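Chez Jimura, Zubaida Abbasi règle la cuisson des grès depuis sept ans. « Une courbe trop rapide avant 575 degrés, et la pièce se fend au passage du quartz », explique-t-elle. Elle impose donc un palier de 4 heures, puis une montée lente jusqu'à 1082 degrés. L'argile Sial supporte mal les écarts.
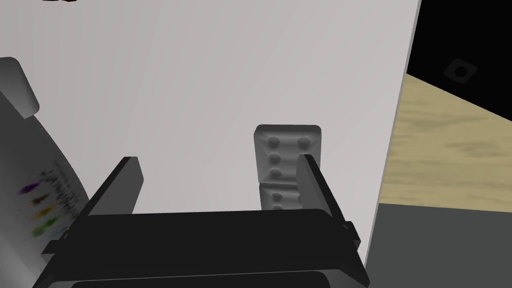

Le refroidissement reste libre jusqu'au lendemain. « Je n'ouvre jamais le four le mardi soir. »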